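Wrapped candy as table favors: how far ahead can I put it out, and how do I stop the cloth from looking like a junk drawer?

Posted in Parties & Hosting

stundance
27 Aug 2024

My mother-in-law turns 80 next month and I have been put in charge of tables, on the strength of once having ironed a napkin where people could see me. There will be 47 guests. The plan is one foil-wrapped candy at each place, the red kind with twisted ends, on white cloths with a thin navy grid. I own the cloths already, so please don't suggest different cloths.

I did a trial run on my own table over the weekend and I have three problems.

First, the room gets the afternoon sun and I can only get in to set up the evening before. Will chocolate centers survive that, or am I serving soup in foil?

Second, the grid. I thought it would help me line things up. What it does is show every single thing that isn't lined up. A candy that's slightly crooked on a plain cloth looks relaxed. On a grid it looks like a parking violation.

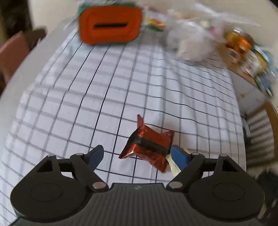
Third, I wanted a little paper strip with each guest's name tucked under the candy, but the strips slide out if you so much as breathe near the table. My husband suggested glue. My husband is no longer on the project.

Also, whatever normally lives on a table (tissues, packets of things, the soft toys my daughter leaves as deposits) seems to creep back within the hour. Any tips for the day itself would be welcome, because there will be children.

3 replies

Janaína Meireles

I've done tables for a lot of family parties and one wedding I'd prefer not to discuss, so take this for what it's worth.

Sun: don't leave chocolate out overnight in that room if you can't close the blinds. It may not melt into soup but it can go soft, reset in an odd shape and get that gray dusty look. Perfectly edible, looks like it came out of a coat. Set the cloths, plates and strips the evening before and put the candy down last, on the day. With 47 places that's one person with a bowl, and it goes faster than you'd think. If you really can't get in on the day, switch to a hard candy or a chewy one in the same kind of wrapper.

Keep the chocolate somewhere cool but not in the fridge. It sweats when it comes out and the foil gets clammy, and then your paper strips curl.

Grid: stop fighting it. Turn every candy diagonally, with the twists pointing at opposite corners of a square. Once they're all at an angle the eye quits checking them against the lines. Or put a small plate or a plain napkin under each one, which gives you a patch of calm to work with.

Strips: use heavier paper. Ordinary printer paper is too light and too slippery. Cut the strips from card, about as wide as your finger, and fold the hidden end back on itself once so there's a little bump for the candy to sit against. If they still wander, a tiny dot of the removable putty you use for posters, on the cloth side. Test it on a corner of the cloth first. Do not let your husband near it.

MacDonald_6

just put them all in a bowl in the middle. people take one. nobody is going to remember how the candy was arranged, my aunt had a party like that and what we talked about after was the parking

gamis

Agree with Janaína on card for the strips. I'd add: write the names before you cut. I cut first, and then spent an evening chasing 6 blank strips around the kitchen floor and writing "Uncle Pete" twice.

For the creeping clutter, bring an empty box and keep it under one of the tables. Anything that doesn't belong goes in the box, no discussion, and the owners can dig for it at the end. Tissues I would leave out, if it's an 80th and there are going to be speeches. Put them on a side table where people can find them without crossing the room in tears.

Children: they will eat the candy at the nearest empty place and then move along to the next one. Buy spares — I'd get another bag and hide it.

stundance

Thank you all. I tried the diagonal thing on one end of the table this morning and it's much better, I'm annoyed I didn't think of it. Card is on the shopping list and so is a second bag. The blinds in that room turn out to be decorative, so candy goes down on the day.

MacDonald_6, the bowl is being held in reserve. I have also checked the parking.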